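Handout 4: Setting up the two-arm sorting cell

Urance, who supply the arms, say the cell is ready to use straight out of calibration. I would treat that as a sales claim until you have checked it yourself. Last January the Mestell group trusted the saved home pose and lost a morning to a left arm that closed short of every object.

Start with the arms powered down. Push on each base by hand. If it rocks, tighten the clamps before you touch any software. Then follow the cables from base to gripper and bend every joint through its range – a cable that looks fine at home can pull tight at full reach.

Power up and run the Kombo homing script twice. The first run tells you very little. Write down the gripper reading from the second; on our arms it should fall between 300 and 306. Outside that, redo the zero and don't "correct" it in the config file, whatever the Griltach manual suggests.

Now put out baskets and a few small objects and move slowly for 30 cycles. I have seen the figure of 200 quoted for this step, with no data behind it.

Arms, baskets and the red lamp, from three cameras:
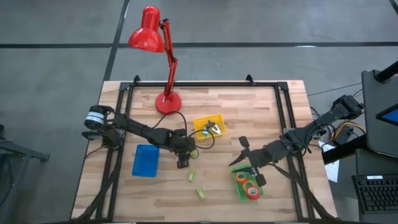
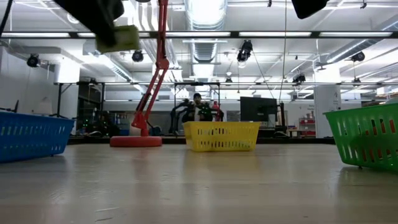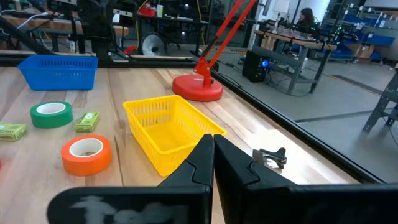
Check the lamp position before each session. Moving it changes the shadows, and the vendor's claim that the vision model ignores shadows did not survive our own tests. Mark the base with tape if you like, but look anyway.

Log sheets go in before you leave. Write what you measured, including the readings you don't believe.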